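Looking After Shared Tables
Speaker notes, long version

Slide 1. Title
Wait for people to sit. Say who the talk is for: anyone who runs a room where different groups use the same tables. Libraries, hobby clubs, school workrooms, church basements. Questions can come at any time.

Ask for hands: who has a table at work they're embarrassed by? Take one or two stories, then move on.

Slide 2. Where I learned this
I looked after the workroom at Undska for seven years. Sewing in the mornings, model building after lunch, a soap class in the evening. The tables were good ones, solid tops with an oil finish, and we ruined the first set in four years. Glue, mostly. Also one clothes iron.

The bill for sanding and refinishing was $900. Say the number slowly. It got us a new rule sheet in a single meeting, after years of me asking.

Slide 3. What wears out a table
Go through these fast, people know them.
Cuts from craft knives.
Rings from cups and paint jars.
Heat.
Glue and resin, which soak into the edges of old cuts.
Dragging. A sewing machine dragged across a top every day does more harm than the knives do.

Then the part people don't expect: cleaning. Strong spray cleaner on an oiled top strips the oil, and the next spill goes straight in. At Undska the dullest tables were the ones closest to the sink, where the spray bottle was kept. We moved the bottle and that helped.

Slide 4. Tops
Oiled wood: easy to repair, needs attention. Oil twice a year, more near a radiator.
Varnished wood: tougher day to day, hard to patch. When it goes you redo the whole top.
Laminate: fine until the edge strip lifts. Glue the strip back the same week. Once water is under it the core swells and the table is done.
Metal: loud and cold, and it will outlast all of us.

If somebody asks which I'd buy, I'd buy laminate for messy groups and oiled wood for everyone else. I have changed my mind on this before.

Slide 5. Covers, general
Most rooms should cover their tables and most rooms use the wrong cover. Match the cover to the activity. Keep the covers where the tables are. A cover in a closet down the hall stays in the closet.

Paper off a roll. Cheap, good for paint, useless for anything wet for long. Sticks to glue.

Canvas drop cloth. Good for tools and for carrying the mess outside to shake out. Liquid goes right through, so put something under it.

Cork or felt mats. Good under small heavy machines. Buy thick ones. The thin ones curl at the corners within a season.

Cutting mats. One per seat if there's money, otherwise one big one at the end of the table and a sign. People do walk to it if the sign is clear.

Pause for questions here. There is always one about oilcloth. Oilcloth is fine. It cracks along the folds, so roll it.

Slide 6. Measuring for a cover
Measure the top, then add enough to hang down past the edge on all sides. Eight inches is plenty. Any longer and it ends up in laps and under chair legs.

Big tables are the problem. Most sheeting comes in standard widths, and a seam down the middle will leak. For our longest table we ordered from Grisia by the yard and cut it ourselves. Cut it on the floor.

Let new sheeting lie flat overnight before you use it. The fold lines relax by themselves. Don't use a hair dryer. (Pause. Somebody in the room has used a hair dryer.)

Slide 7. Fastening
Clips on the long sides. Tape only on the underside, and pull it off the same evening. Tape left on through a hot month takes the finish with it.

If you have the budget, elastic at the corners is better than either. The Nowicki room has this on all of its tables and set-up there goes much faster than ours did.

Slide 8. Plastic sheeting
A large table under light blue plastic sheeting. I like a pale color for this kind of work. Small dark parts show up on it, and you can tell when it needs wiping. Clear plastic looks neater and hides spills. Patterned is the worst, you'll lose every pin and screw you own.

Leave this slide up while talking about wiping down: warm water, a little dish soap, a soft cloth, then a dry one. Lift the sheet now and then and check underneath. Trapped water is as bad as spilled water.
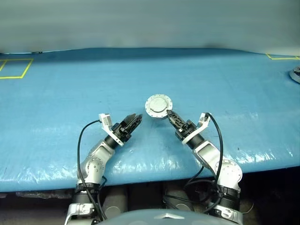 One comment from the last time I gave this talk, in Trevulitz, was that plastic slides around too much for sewing, and that a cotton sheet laid underneath stopped it. I tried that and it works. Put it in if there's time. The same person said wiping down should be done by the group leaving, never by the group coming in, and I agree with that too.

Slide 9. Rules that people follow
Short ones, posted at eye level next to the light switch.
Cover before you unpack.
Lift, don't drag.
Cups on the side shelf.
Report burns the same day. No blame for reporting.

The last line matters most. At Undska we found the iron mark a month late, under a stack of magazines – by then the wood was cracked.

Slide 10. Costs
Skip if running late. Covers are a yearly expense, so put them in the yearly budget. Refinishing is the thing you're trying to put off. Bring the handout with the blank cost table and let people fill in their own prices.

Slide 11. Questions
Have the samples on the side table: canvas, cork, oilcloth, a square of the blue. People like to handle them. Collect them again before leaving, the cork went missing in April.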